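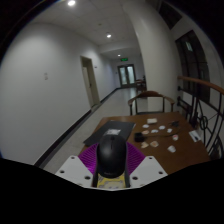

Diteck pauses tidy-up trials after gripper drops

Diteck has stopped its desk-clearing trials for the second time since October after a gripper let go of objects it had already reported as safely held. The company calls the fault a "grip confirmation discrepancy." People who have sat near the machine have a simpler word for it, which is dropping things.

According to a fault note sent to trial sites on 20th February, the software logged 316 pick-and-place attempts in the latest round. In 7 of them it recorded a successful hold and then a successful placement, and the object was on the floor. Two of those drops happened beside an open stair railing. No one was hurt. The note describes the risk to people below as "low," without saying how that was worked out.

The trials are meant to teach an arm to clear and reset ordinary tables using demonstrations made with a hand-held version of the gripper. A person carries the tool, picks up a computer mouse or whatever else is lying there, puts it down again, and the recordings become training material. The arm then tries to do the same thing alone. The hand-held work has gone fairly well, by all accounts. The trouble starts when there is no hand on it.

Diteck's explanation is that the ribbed fingers bend around an object as they should, but that smooth, rounded items can creep while the arm is turning. The software checks the grip once, at the moment of closing, and does not check again until the arm believes it has finished. In between, it takes its own word for it.

"We would describe this as a narrow fault with a clear fix," said Nicanor Montes, who runs the trials for Diteck. He said an update would add checks during the lift and the turn, and that the arm would stop if the finger readings changed. Asked why those checks had been left out in the first place, he said the earlier design "prioritized cycle time."

That answer did not go down well with Maxine Mudgway, a safety engineer who reviewed the fault note for Ostberg, one of the firms hosting the trials. "They made it faster by having it not look," she said. "Then they reported how fast it was." Mudgway also wants to know why it took so long to spot the mismatch between the log and the floor. The drops came to light only when an operator, Vicente Jara, compared his own handwritten notes with the system's daily report and found the report had fewer failures in it than he had personally picked up.

It is not the first promise of a narrow fix. After the October pause, Diteck said a change of finger pads had dealt with slipping. The new note doesn't mention that claim. Montes said the two problems were "related but distinct" and declined to go further. 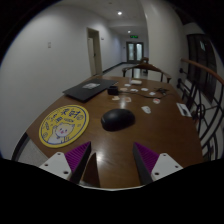

What happens next

The arm will stay switched off at all sites until the update is installed, and Diteck says that will take 5 weeks. Demonstrations with the hand-held tool are continuing in the meantime, under the same rules as before, as they don't involve any powered arm.

Ostberg has set conditions of its own. It wants the arm kept clear of railings and stairs and an operator within reach of the stop button. It also wants a written count of drops kept by a person, separate from whatever the software reports. Diteck has agreed to the first two. On the third, Montes said the company was "looking at the format."

Kirsty Paewai, whose firm Etum was due to start its own trial this spring, said she had asked for the full log and had so far received a summary. "I'd like the long version before anything moves around my staff," she said. Etum has not set a new start date.

Diteck has not said whether the success rates in its earlier sales material were drawn from the same logs. Montes said he would check.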